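4.2 Do printed care labels change what people do?

The claim that clearer labels lead households to keep goods longer is repeated often, and we think the evidence for it is thinner than its supporters allow. The Sellenton survey is the usual source. It mailed 2,950 forms and got 876 back, and the people who return a form on household care are probably the people who already read labels. The authors mention this in a footnote and then write as though it did not matter.

The Colley follow-up has a different problem. It asked people to recall, in June, what they had thrown out over the winter. Recall of this kind is poor for small, cheap items, and those are the items the label was meant to save. A gain of 7 points on a self-scored scale tells us that people felt better about their habits. It does not tell us that fewer things went in the trash.

Abeysekara is more careful, and we give it more weight. Goods were tagged before sale and traced at drop-off sites, so no one had to remember anything. The effect shrank to a size we would not want to defend. Our own reading is that the label did little and that the price of a replacement did most of the work.

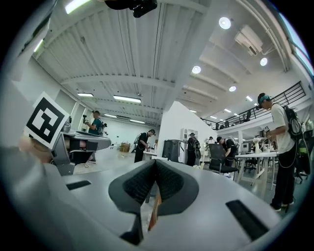
Figure 3. Hand-held gripper with ribbed black finger pads; a square black-and-white marker is on the jaw at left.

The Jinby trial is sometimes offered as the answer to these doubts. With 1,000 households it is large enough, but both groups received a reminder card halfway through, and the card repeated the label's wording. Whatever the trial measured after that point, it was not the label alone. We therefore leave it out of the pooled estimate in Section 5 and report it separately.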